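Usomby Forums > Seasonal Anime > Rankings and Stats

Thread: Dropped shows and the season poll - proposal to change the weighting

parlane
Posted February 16, 2023

The winter poll closes soon and I'd like to settle how dropped shows are scored before the results go up, as opposed to arguing about it afterwards like we did in December.

Current method, for anyone who hasn't read the pinned post: each ballot gives a score out of ten to every show the voter has finished or is still watching. Drops are recorded but carry no score. A show's result is the plain mean of its scores, and any show with fewer than 30 scores goes in the unranked list at the bottom.

The problem is survivorship. If a show loses most of its audience by episode three, the people left are the ones who like it, and the mean goes up. Grevitz in the autumn poll is the clearest case. It had the highest drop rate of any show on the list and still finished in the top ten. Meanwhile Trirnura, which hardly anyone dropped, got marked down by a lot of lukewarm viewers who stuck it out and gave it a six.

I propose that a drop counts as a score of three. Three is low enough to register and high enough that it doesn't flatten a show that was simply not to someone's taste.

mossvale
Reply #1

I agree there's a bias. I don't agree with the fix.

A drop isn't a score. I dropped Grevitz after two episodes when I changed streaming services and it wasn't on the new one. Under your method I've given it a three. I'd have given it a seven.

You'd also be mixing measured values with assumed ones and then publishing the mean to two decimal places. If the input is a guess, the second decimal is noise. So is the first, probably.

parlane
Reply #2

Fair point on availability. The ballot could have a tick box for "dropped, not because of the show". Those would be ignored.

On precision I don't mind going to one decimal. We have 1841 ballots from autumn so the standard errors on the big titles are small, but for anything near the cut-off I agree the second decimal is decoration.

tidewrack
Reply #3

I re-ran the autumn data with drops set to one, three and five in turn. The export is still in the archive thread if anyone wants to check my working.

Drops at five: the top of the table doesn't change order. Grevitz slips a few places. Most of the movement is in the middle third.

Drops at three: Grevitz leaves the top ten. Trirnura passes it. Do moves up eight places, the biggest rise of anything on the list.

Drops at one: the ranking becomes close to a list of shows sorted by drop rate. The correlation with the plain mean falls off sharply and long-running sequels fill the top, for the obvious reason that the people who were going to drop them did it a season or two ago.

The sequel effect is there at three as well, only smaller. A third-season show has a pre-filtered audience. Penalising drops penalises first seasons. I'd want that dealt with before we change anything.

kettle_drum
Reply #4

Came here to say what tidewrack said about sequels. Every drop penalty I've seen tried on any forum turns into a sequel bonus. You can split the table into new shows and continuing shows, but then you have two shorter tables and people merge them in their heads anyway.

Also the name "Do" is unsearchable and I would like whoever titled it to know that. The export has it matching half the comments field.

tidewrack
Reply #5

It did, yes. I matched on the show ID, so the figures above are fine. If anyone else is parsing comments, use whole-word and case-sensitive and you'll still get false hits at the start of sentences.

mossvale
Reply #6

Alternative proposal. Leave the mean alone and print the drop rate beside it as its own column. The reader can see that Grevitz scored well with a small committed audience and lost everybody else. Two numbers, both of them measured, neither of them made up.

If a single ranked list is needed for the front page, rank by the mean and let the column do the rest.

parlane
Reply #7

The trouble is that the front page gets read and the column doesn't. We've printed the number of scores beside each show for as long as I've been here and there is still a complaint every season about some short beating a two-cour drama on a handful of votes.

I'd also question whether the mean is as measured as you say. It's the mean of a self-selected group, and the selection depends on the very thing being measured. Missing data that isn't missing at random has to be modelled somehow. Ignoring it is also a model - it assumes the people who dropped would have scored the same as the people who stayed. I don't think anyone here believes that.
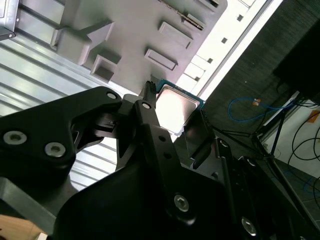 A better version of my proposal would estimate the drop value from the data. Some voters fill in a score for a show they dropped, in the comments field, even though the form doesn't ask for it. If we take those comments across the last few seasons we could get a distribution, and use the centre of that in place of my three. It might be four. It might vary by the episode at which they dropped, in which case we'd want the episode number on the ballot.

I'll have a go at pulling those comments out this week. If the sample is too thin I'll say so and we can go with mossvale's column.

oddsocks77
Reply #8

Haven't posted in this subforum before, so apologies if it's been covered. Why is the cut-off 30? A show with 31 scores can sit in first place and a show with 29 can't be ranked at all. That seems a larger distortion than the drops.

kettle_drum
Reply #9

The cut-off was set when the poll was much smaller. Jonas Aebischer wrote the original script and put it in as a constant, and it's been copied forward ever since. His readme says it should be revisited once the poll passes 500 ballots. It passed that a long time ago.

tidewrack
Reply #10

The usual answer is to shrink small samples towards the overall mean. Each show gets a block of imaginary votes at the poll average, and its own votes get added on top. Shows with plenty of votes barely move. Shows with few votes get pulled to the middle until they've earned their way out.

It removes the cliff at the cut-off, and you could drop the unranked list altogether. The block size is a judgement call. I tried it with 30 for old times' sake and the top of the autumn table looked sensible to me, though I accept that "looked sensible to me" isn't a test.

mossvale
Reply #11

So we object to assumed votes when they're drops, and we're in favour of assumed votes when they're padding?

tidewrack
Reply #12

The padding applies equally to every show and its influence fades as real votes come in. A fixed drop value doesn't fade. The more drops you have, the more made-up votes you have. They aren't the same kind of assumption.

mossvale
Reply #13

I'll concede the second part. I'd still like it labelled as an adjusted score, with the raw mean available somewhere for people who want it.

parlane
Reply #14

No objection to either. I've been through the comments for the last four seasons. Usable scores on dropped shows are sparse and they come from the sort of person who writes comments, so there's a selection problem inside the fix for the selection problem. What's there centres on four, with a long tail down to one. There are almost no episode numbers. I wouldn't want to build the front page on it.

Suggested plan for the winter poll, then:

Adjusted score using tidewrack's method, one decimal place, labelled as adjusted.
Drop rate in its own column, directly beside the score and in the same type size.
Raw mean and number of scores in the full table.
New optional field on the spring ballot: score at the point of dropping, plus episode number.

The spring data would tell us what a drop is worth and we can argue about it again with something to go on.

kettle_drum
Reply #15

Fine by me apart from the optional field. Optional fields get filled in by the people who already write comments. Make it required when "dropped" is selected, with "prefer not to score" as one of the choices.

mossvale
Reply #16

Required fields lose ballots. The form is long enough now. I timed myself on it in autumn and gave up on the shorts section altogether.

oddsocks77
Reply #17

I'd fill it in. I wouldn't fill in the episode number though, I never remember. Maybe a choice of first episode, before halfway, after halfway?

parlane
Reply #18

Three bands would do for what we need. I'll mock the form up both ways and put them in the test section. The required-or-optional question can wait until people have clicked through it.

tidewrack, can you post the script with the block size as a parameter at the top of the file? If it ends up buried as a constant again we'll be back here in a few years asking kettle_drum where it came from.

tidewrack
Reply #19

Already is. I'll upload it tonight once I've taken my debugging prints out. It reads the old export format and the new one, but the autumn file has a stray header row halfway down that you'll need to delete by hand.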